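From: Fabrice Marty
To: Prirko players and testers list
Date: September 8, 2022
Subject: Re: Save files after the chapter four update

Dear list members,

This message answers the questions raised since the chapter four update of Prirko was released to the test branch. I have kept the relevant part of the first report below, as several later messages refer to it.

Stojan Nikolovski wrote:
> After installing the update I can load my old saves, but the game
> puts me back at the start of the harbor section, with the lantern
> and the two keys missing from the inventory. The journal still lists
> them as found. I have tried three different slots. A new game
> started after the update saves and loads correctly. Is it safe to
> keep playing on the old save, or should I start over?
> Also, the hint timer seems to run while the game is paused.

Both problems have been confirmed by the Radard support desk.

The inventory fault affects saves made in build 261 or earlier, where the player had already entered the harbor but had not yet spoken to the ferryman. The update moved the harbor checkpoint to a new position, and the older saves point to a checkpoint that no longer exists. The game then falls back to the nearest valid one and loads the inventory that belongs to it. The journal is stored separately and for that reason remains complete.

Players are asked not to save over an affected slot. The original data is still present in the file and will be read properly once the correction is installed. If a slot has already been overwritten, the automatic backup in the "previous" folder may be used in its place. Copy the file out of that folder, rename it to match the slot number, and return it to the main save folder while the game is closed. 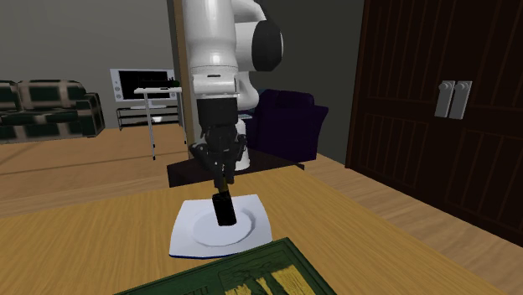
Gripper and cylinder, simulated view.

The correction is contained in build 1486, which is now available on the test branch. It will be moved to the public branch when the testers for the console edition have completed their own checks. We are not able to give a day for this at present, as the console build is handled by Benítez and follows a separate approval process.

With regard to the hint timer, the fault is confirmed and the cause is known. The timer is set to 900 seconds and was intended to stop whenever the menu is open. Since the update it has stopped only in the main menu - the pause screen, the map and the journal all allow it to continue. The result is that a player who leaves the game paused may return to find that a hint has been shown and the "Unassisted" achievement withdrawn. Achievements lost in this way will be restored on the first launch of the corrected build. No request to support is necessary.
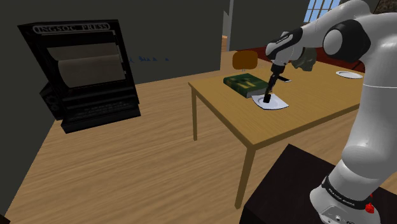 Source: simulation render

Several members have also asked about the language files. The Macedonian and Portuguese texts for chapter four are complete and have been included. The French text is complete except for the 19 lines of the lighthouse conversation, which were rewritten at a late stage. These lines will appear in English until the translation has been reviewed. Members who wish to report an error in any language should quote the line number shown in the lower corner when subtitles are set to "Detailed".

A further point concerns the refund policy. Prirko was sold through the Tredetti store until January, and copies bought there remain valid. They do not, however, receive test builds. Owners of such copies will need to wait for the public release, or may exchange their key through the form on their account page. The exchange is free of charge and does not affect saved games, provided that cloud saving is switched off while the new copy is being installed.

Reports on the new build should be sent to this list under a fresh subject line, with the build number and the name of the last checkpoint reached. Please attach the save file itself where possible - a screenshot of the load menu does not give us enough to work from.
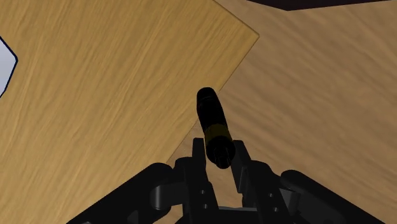
Stojan Nikolovski replied that the new build had returned the lantern and both keys on two of his three slots, and that the third, which he had overwritten before reading the advice, loaded correctly from the backup. He asked whether the ferryman's second line was meant to play twice.

It is not, and it has been added to the list of open faults.

Yours faithfully,
Fabrice Marty
Radard, Player Support

Comments (3)

tallowmere
The backup folder worked for me too. On my machine it was hidden, so turn on hidden files first.

Orrin_K
Does the key exchange keep the soundtrack? I bought the bundle on Tredetti and can't find this on the form.

pilchard9
Got my Unassisted back this morning. Please fix the ferryman, he now says it three times.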